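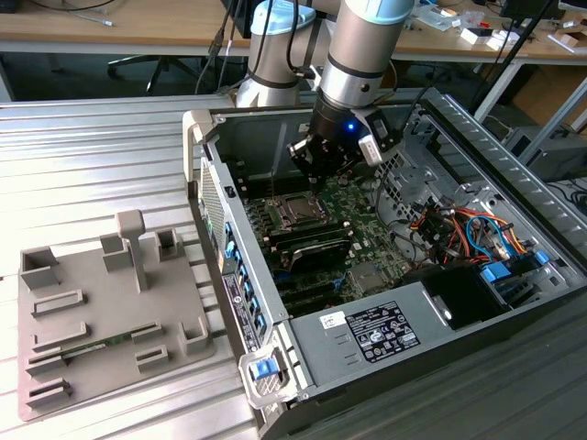 Inside the Old Tower

I have a soft spot for desktop computers with the side off. My sister thinks it's like enjoying the sight of someone's sock drawer, and maybe she's right, but I never get tired of it! So when another old tower landed with me this winter, I laid it on its side, took the panel off and had a good long look before touching anything. It came from a school clear-out in Windham, cost me 4 dollars, and weighs about as much as my dog.

A few notes on my favorite bits:

The green board. I grew up with green motherboards and the black ones still look wrong to me. The processor sits right out in the middle with its metal top showing, and the memory is lined up in its slots close by.

The blue latches. There's a whole column of them down by the rear panel, plus two blue clips over at the drive bays and another latch on the corner of the case. I love a case that shows you where to put your fingers — blue means go ahead and pull.

The cables. Orange, red, yellow, blue, all in a knot near the drive bays. I keep meaning to learn proper cable tying (Nokuthula Fourie gave me a bag of 81 reusable ties, so I have no excuse) and I keep not doing it.

The power supply. Gray, plain, and wearing a black label packed with tiny white print and certification marks. I like reading those with a magnifier and a cup of coffee.

The little white sticker. Somebody wrote on it by hand, and I'd love to know who. Every old machine seems to have one of these.

Next up is a smaller one, probably in June, once I've cleared a shelf.

Comments (3)

Ronaldo Falcão
Those blue latches take me right back. I used to swap drives all day at my first job and never needed a screwdriver!

tinscrew738
More of these please. Do you keep the side panels or toss them?

Nokuthula Fourie
USE THE TIES.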